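3.2 Shared benches and the booking of time

The Drorbridge workshop opened its main room to members in March, with 2 long benches and a single booking sheet pinned by the door. Before that, each bench had belonged to a named group. Bae and Son had already noted at Zirncombe that members who lost a fixed place came in less often at first, and we expected the same pattern.

Attendance records gave us 300 visits to work with. We left out visits of under 10 minutes, as most of these were people collecting post or a forgotten coat. Evening visits held steady through the change. Saturday visits fell, mainly among members who had used the room for slow work such as bookbinding and clock repair, where a job is left out between sessions. 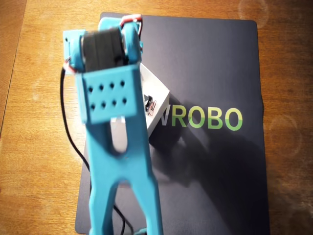

Figure 3. A cyan gripper on a dark mat on a wooden tabletop.

Storage was the complaint raised most often in interviews. Members could clear a bench quickly enough, but they had nowhere to put glue-ups or half-sorted parts, and several took their work home and finished it there. One bookbinder told us she now planned her evenings by what would fit in a shoulder bag.

The booking sheet itself caused little trouble. Slots were rarely disputed - members swapped them by word of mouth and often did not write the swap down, so the sheet understates movement between benches. We return to this gap in section 4, where the sheet is compared with the door log.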